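I Wore a Camera on My Head for Two Weeks So a Robot Could Learn to Wash Up

August 30, 2025

My bathroom is tiny, and by the second morning I'd bonked the head camera on the door twice. The folks at Gandex were thrilled. Not about the bonking -- about the bathroom! They have hours and hours of people chopping onions, and almost nobody sends them the small stuff that happens in tight spaces.

Their project is called Pladier, and the idea is pretty simple. You go about your day and film it from your own point of view. A computer model watches the clips and tries to guess where your hands will go next, and later that guesswork gets handed to a robot. There were 17 of us doing it, in our own homes, with no script at all.
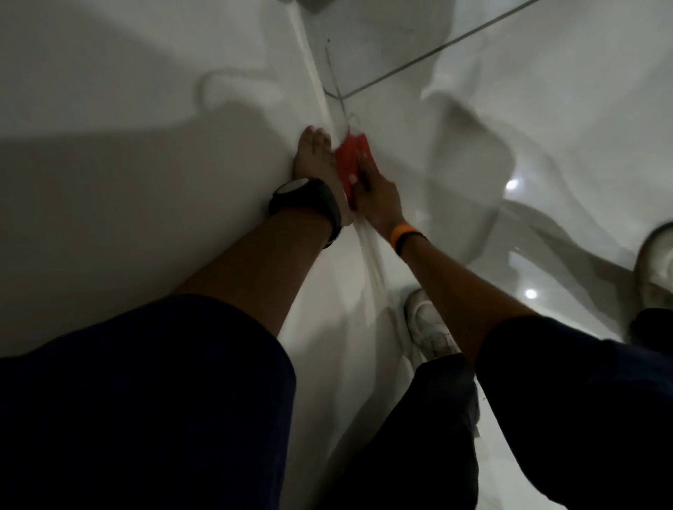

Foot up, red thing in hand: the kind of close-quarters moment Pladier is after.

I asked why a foot would matter to a machine that doesn't have any. Well, think about it (I hadn't). When you hold something against your own toes, you're working on a target that's also you, and it can wiggle away. The hand and the foot sort of meet in the middle. For a robot that might someday help a person who can't bend down, that's gold.

So does it work? Kind of! The team trained one model on kitchen clips only and another with six hours of bathroom clips mixed in. On the tests they showed me, the mixed one guessed the next hand position wrong 15 percent less often. It still gets lost around shiny white surfaces, where a tub and a wall look like the same thing to it. Reflections on tile drive it nuts, too.

They're trying depth sensors next, and they asked if I'd go another round. I said yes, but I'm taping some foam to that door first.

214 shares | 3 comments

COMMENTS

tilefan: Glossy tile confuses me too, and I've got eyes.

mornings_at_6: Who gets to see the clips? Wish you'd gone into that more.

DeeInOhio: My dad can't reach his feet anymore. I'd sign up for this today.

MORE LIKE THIS
Qureshi Arm Learns to Fold a Fitted Sheet
Inside the Clestovness Grip Test
Why Robots Still Drop Soap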